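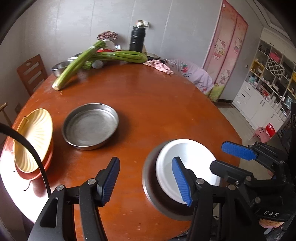

Manipulation Software Group, Department of Computing, Prirnlow Institute

4. Contact-aware segmentation of hand-held gripper recordings

Figure 4. View from the gripper's camera at a dining table, with one blue finger against the edge of the white plate. The metal dish and the plate have near-parallel rims, and the steel pan to the left is a second round object of similar shape.

4.1 Purpose of the segmenter

The planner described in Section 3 does not take whole recordings as input. It needs short segments, each with a start, an end and a single object that the fingers are dealing with. In the first version of our software, called Ternano, the cuts were made from finger opening alone. A segment began when the fingers started to close and ended when they opened past a fixed width. This was adequate for the bench recordings, in which objects were picked up one at a time from a bare surface. It was poor on recordings made in homes.

Most of the trouble came from flat tableware. A person lifting a plate with a two-fingered tool often touches the rim with one finger first, pushes or steadies the plate, and only then brings the second finger in. The opening hardly changes during the first part of this, so the old segmenter either missed it or added it to the end of the segment before. The planner was then given a grasp with no approach, and the approach it made up for itself was usually too steep.

4.2 Inputs

The segmenter reads three streams: the camera images, the finger opening, and the tool pose from visual tracking. All are resampled to a common clock before anything else is done. We do not use force readings, as the hand-held tool used for these recordings gives none. Contact therefore has to be estimated from the images and from how the tool moves.

For each image we run an instance mask network, trained by Gil-soo Won on our own kitchen and dining data, and keep only the masks that lie within a fixed distance of either fingertip. The rest of the view is still used for pose tracking. A cluttered room is a help there: table edges, chair backs and cabinet shelving all give stable points at different depths. In early tests we masked out everything beyond the far edge of the table, and tracking became worse in nearly every recording.

4.3 Single-finger contact

A contact score is computed for each finger separately. It has two parts. The first is the gap in the image between the fingertip mask and the nearest object mask, scaled by the estimated depth. The second is the agreement between the motion of the fingertip and the motion of the object over a window of 16 images. An object that is being pushed moves with the finger. A heavy object, or one held by something beneath it, may not move at all, and in this case the score rests on the gap and on the finger slowing down.

Figure 4 is a case that the old segmenter handled badly. The right finger is against the plate, while the left stands near the lower centre of the image. The opening signal alone would place this image between segments. With separate scores, the right finger is in contact and the left is free, and the state is labelled "one-sided".

4.4 Nested and reflective objects

The second difficulty is deciding which object has been touched. The white plate and the silver dish around it have rims that run close together, and the mask network at first merged the two. We dealt with this in two ways. Morven Ritchie relabelled the nested items in the training set so that each visible rim had its own mask, which brought the set to 1,141 labelled images. We also delayed the choice of object. Both candidates are now carried forward until one of them moves relative to the other, or until the segment ends. If neither moves, the segment is marked as unresolved and is not passed to the planner.

Brushed and dull steel remain a problem. Depth estimates on such surfaces are noisy, and the gap term can swing between contact and no contact in successive images. We apply a median filter to the gap before scoring. The filter removes most of the swings but delays the detected start of contact by 2 images. We shift the start back by the same amount.

4.5 Output and checking

Each segment is written out with its object label, the state of each finger over time and the tool path in the table coordinate system. The table plane is fitted once per recording. A glossy table top can upset the fit where it reflects a lamp or window, so points on the plane are weighted towards the table's edge.

Ruaridh Aitken and Wilma Menzies checked the output by hand on 39 home recordings that had not been used in training. They worked separately and compared notes afterwards. Where they disagreed it was nearly always over the end of a one-sided contact, when the finger leaves the rim slowly and the moment of release is hard to judge by eye. We kept both sets of marks and count a detected end as correct if it falls between them.

The remaining errors are mainly of one kind. When the tool's own arm hides the fingertip, the mask is lost and the score drops to zero, which splits one contact into two. Joining segments across short gaps fixes the simple cases. It also joins a few contacts that really are separate, such as repeated taps on a rim, and we have left the joining step switched off by default. The setting is described with the other parameters in Appendix B.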